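Evening, friends! A long one tonight, so get comfortable. The gripper I've been putting together at home all through the spring finally has its second pair of finger plates, and I am so pleased I could hug it.

The first pair flexed whenever I squeezed the handle, so Sorin Filip let me use his bench at the Culton workshop and we cut new ones (lighter, with more holes in them, and stiffer too!). 3 tries to get the holes to line up. Worth every minute.

I've been practicing on denim this week, and a seam is a lovely hard test for a pair of blue pads.

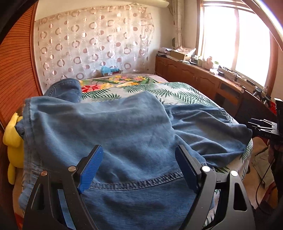
What do you do when the pads start to slip? Wipe them down with a damp cloth, let them dry, and swap them if the ridges have gone smooth.

Next up is the motor. I have my eye on a small one from Bruron, and I'm trying to keep the whole finger assembly under 200 grams so my wrist doesn't complain after 60 squeezes in a row (it does complain, I'm not young).

If any of you have wired a little motor into a handle like this, please tell me where you ran the cable. I'll put the drawings up once I've tidied my handwriting.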